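Standbridge Technical College
Introduction to Automation, Unit 6
Handout: Notes for the Open Day Demonstration at the Lurkgate Robotics Laboratory
Issued January 11, 2020

Purpose of the visit

Students enrolled in Unit 6 attend the open day at the Lurkgate laboratory in place of the regular lecture. The demonstration covers household manipulation, meaning the handling of ordinary domestic objects by a robotic arm. Attendance is required and counts toward the practical portion of the grade. A total of 48 places have been reserved for the course.

Students should read pages 1 to 29 of the course reader before the visit. Terms such as workspace, end effector and approach path will be used by the laboratory staff without further definition.

Background

In a factory cell, a part normally arrives in the same position each time, and the arm may repeat one stored motion 1,000 times with very little change. A kitchen does not offer these conditions. Plates, mugs and food are of different shapes and are seldom put down in the same place twice. The Plumari project, which hosts the demonstration, studies how an arm may be guided through tasks of this kind on a tabletop laid out with kitchen items.

A parallel gripper has two fingers that move toward and away from each other along a straight line. It is simple and strong, and it suits objects with two opposite faces. It is less well suited to a wide, shallow object such as a plate, which must usually be taken by the rim.

The work table
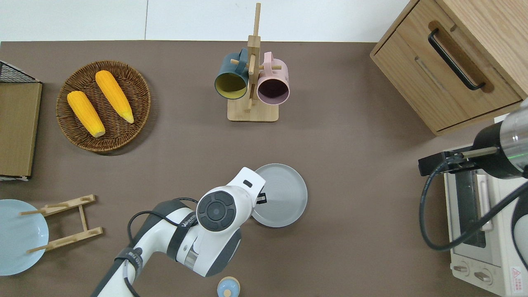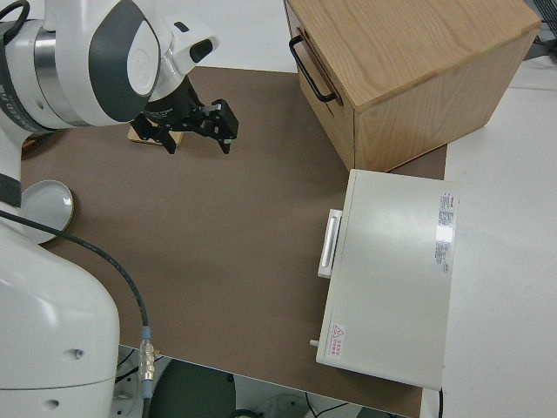 Points to observe

1. Approach. Note the direction from which the gripper comes to an object. An approach from overhead keeps the fingers clear of neighboring items but may leave little room to grasp a flat plate. A low approach from the side can solve that problem and create another – the wrist may strike the table.

2. Reach. An arm fixed at one edge of a table does not reach every point equally well. Near the limit of its reach it has fewer ways to turn the wrist. Consider which items on the table would be hardest to handle for this reason.

3. Shared space. Where two arms work over one table, their paths must be planned together. Students should be ready to explain in their reports how a collision could occur even when each arm, taken alone, follows a safe path.

4. Viewpoint. A view from overhead shows the layout of the table clearly but tells the observer little about height. A view from the side helps with height but allows one object to hide another. Section 4 of Grigaitė's course reader treats this subject at greater length.

Conduct in the laboratory

Visitors remain behind the marked line whenever the arms are powered. Bags and coats are left in the entry hall. Questions are welcome between tasks – please hold them while an arm is in motion. Students may take written notes at any time.

Written report

Each student submits a report of two pages. The report should select one object from the work table, propose a grasp for it with a parallel gripper, and state two ways in which that grasp might fail. A labeled sketch is required and does not count toward the page limit. Reports are returned with comments before the June examination. Late reports are accepted only with the written approval of the course office, Room 365.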